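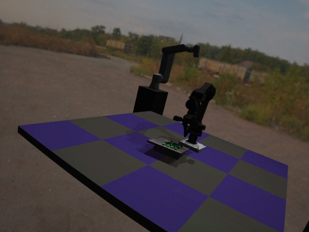

About Sindlow Tile and Floor

Hello, and thanks for stopping by! Most people who land on this page are trying to work out whether we're a real shop with real people in it or just a phone number on the side of a van, so let us introduce ourselves properly. Grab a coffee if you like, we do tend to go on a bit.

Sindlow is a family-sized tile and flooring shop in Piminville, on the corner of Gallardo Street across from the old feed store. We sell ceramic, porcelain, stone and cement tile, we sell sheet flooring and cork, and we install nearly all of what we sell. Kitchens and bathrooms are most of our week, with mudrooms coming up fast (everybody seems to have gotten a dog), and every so often a church hall or a diner comes along and we get to do something really big.

How we got started

Torquil Carnegie and Greer Tennant met while laying the lobby floor at the Mustanside Hotel, a job that was supposed to take a month and ended up eating most of a winter. Torquil had been setting tile since high school. Greer had come over from the paint trade and was on the crew to sort out the colors, which had been ordered by three different people and didn't match. They got along, they finished the floor, and by the following March they had signed a lease on a narrow little storefront with a leaky back door and a very patient landlord.

The first showroom had room for one display and a desk. If two customers came in together, Greer used to step out onto the sidewalk so they could both see the samples. We've since taken over the unit next door, knocked through the wall, and fixed that back door (twice), and the showroom is now 1169 square feet, with good north windows so you can see what a color really does in daylight.

Who you'll meet

Torquil still does the first visit on almost every job. He'll look at your subfloor, tap around on it for longer than you'd expect, and tell you what he thinks, including when he thinks your old floor has another ten years in it and you should save your money.

Greer runs the showroom and has a wonderful eye. Bring her a paint chip, a cushion, a plate, a page torn out of a magazine, whatever you've got. She loves a strong pattern, and she has talked plenty of nervous people into a checkered floor who now send us Christmas cards about it.

Ardalan Sadeghi joined us as an apprentice and is now our lead installer. Stairs, curved walls, odd little alcoves where nothing is square: those all go to Ardalan, and he's happiest when they do. Eduardo Dumlao works alongside him and looks after our grout and repair work. If you have a cracked tile in an older house and no spare, call and ask for Eduardo, who keeps shelves and shelves of discontinued stock in the back and remembers what's on them.

Craig Skinner answers the phone, writes up the estimates and keeps the schedule, so his is probably the first voice you'll hear. There are 13 of us altogether in the busy season, counting the weekend folks and the two who drive the deliveries.

How we like to work

We'd much rather you took your time. Borrow samples, as many as you can carry, and live with them for up to five days. Put them on the floor, walk past them in your socks, look at them at seven in the morning and again with the lamps on. A floor is a big thing to change your mind about afterward!

When you're ready, we'll measure, give you a written estimate, and tell you which days we'll be there. If something unexpected shows up under the old floor, we stop and call you before we spend any more of your money. We come back two weeks after we finish to check the grout, and we guarantee our installation work for as long as you own the house.

We also run a beginners' tiling class in the back room each spring. It's a friendly, messy morning, you'll go home with a trivet you made yourself, and the coffee and doughnuts are on us. Ask Craig to put you on the list.

Come and see us

There's parking behind the building, off the alley, and a ramp at the side door. No appointment needed for the showroom, though if you'd like a long sit-down with Greer it's best to call ahead. Kids are welcome, and so are dogs.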